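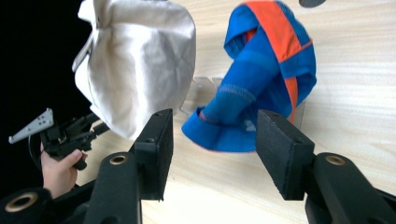 Eltar garment handling group
Minutes, February

Present: collection team, training team, Cullen site lead. Apologies from Heffernan.

1. Minutes of the January meeting
Approved with no changes.

2. Episode count
The set stands at 1509 two-gripper episodes. Review rejected 30, mostly for late starts. The rejected ones stay on the server until the next training run.

3. Grippers
Operators asked for a fixed starting position. Agreed: fingers open, over bare table, before every episode. Foam pads to be checked at the start of each shift. 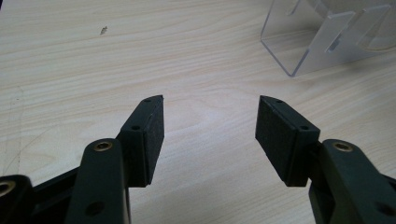

Item 3: fingers open over the table, acrylic stand at upper right.

4. Garments
The training team reported that the model does worst on clothes left in a heap. Heffernan's written note asked for more sportswear. The meeting agreed to 100 more episodes starting from a crumpled garment, with both operators working from opposite sides.

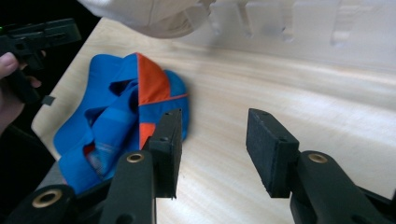

Flat starts are on hold until those are in. Cullen will supply the extra garments.

5. Labels
Trurkon has returned 407 labeled episodes. Two labelers used different end points for a fold. Trurkon to send one written rule before the next batch.

6. Any other business
None. Meeting closed at 3:40 p.m.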